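Gadville Community Boards > Home and Garden > Paint and Decorating

Topic: Is there such a thing as a cool pale blue that doesn't go grey?

dripping_tap
Box room, north facing, one small window. I've now put 5 tester patches on the wall and by four in the afternoon every one of them looks like wet pavement. My wife calls the room The Cell. I want blue. Pale, but blue. Is that too much to ask of a tin of paint?

mrs_coppens_upstairs
Yes. North light eats blue. Paint it a warm white and buy a blue cushion like everyone else.

dripping_tap
I've got cushions. I've got more cushions than floor.

skirting_bored
Don't listen to her. Go darker than you think. We did our landing in Dasine 416 and it looked alarming in the tin, but on the wall it's a proper soft blue, even in winter. Two coats, three where the toddler had been at it with a crayon.

mrs_coppens_upstairs
I've seen that landing. It's grey.

skirting_bored
It's blue in the mornings.

mrs_coppens_upstairs
So is my milk.

Lotte Verhoeven
Has anyone mentioned sheen yet? Matt soaks up what little light there is. Try the same colour in eggshell before you give up on it. It'll show every lump in the plaster, mind, so you'll be swapping one misery for another.

gloss_and_found
Lumps are an understatement. I did a hallway in Imano eggshell and found out precisely where the previous owner had hung every picture since the war. Matt, always. Then a decent bulb.

dripping_tap
The plaster in there is mostly lumps, with a bit of wall holding them apart. How shiny are we talking?

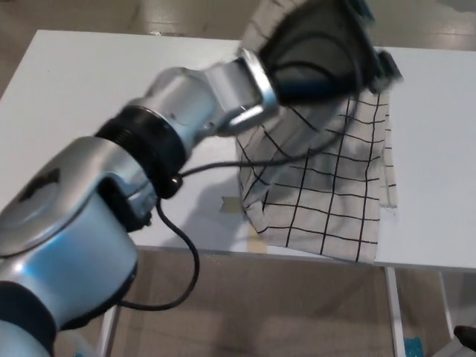 Lotte Verhoeven
Eggshell is a long way short of gloss, so don't panic. Full gloss stops being a colour and starts being a lamp. Look at the pale blue on that arm: where the room lights catch it you get bright highlights instead of blue. Lovely on metal, ruinous on a box room. Eggshell gives you a bit of that lift and keeps the colour. Paint a patch on lining paper and move it round the room for a day or two.

gloss_and_found
Or matt, and a decent bulb. I'll keep saying it.

skirting_bored
What bulb have you got in there, by the way?

dripping_tap
A 100 watt one my father-in-law had been hoarding. Very yellow.

mrs_coppens_upstairs
Well, there's your grey.

dripping_tap
Lining paper bought. Bulb under review. The Cell stays magnolia until June.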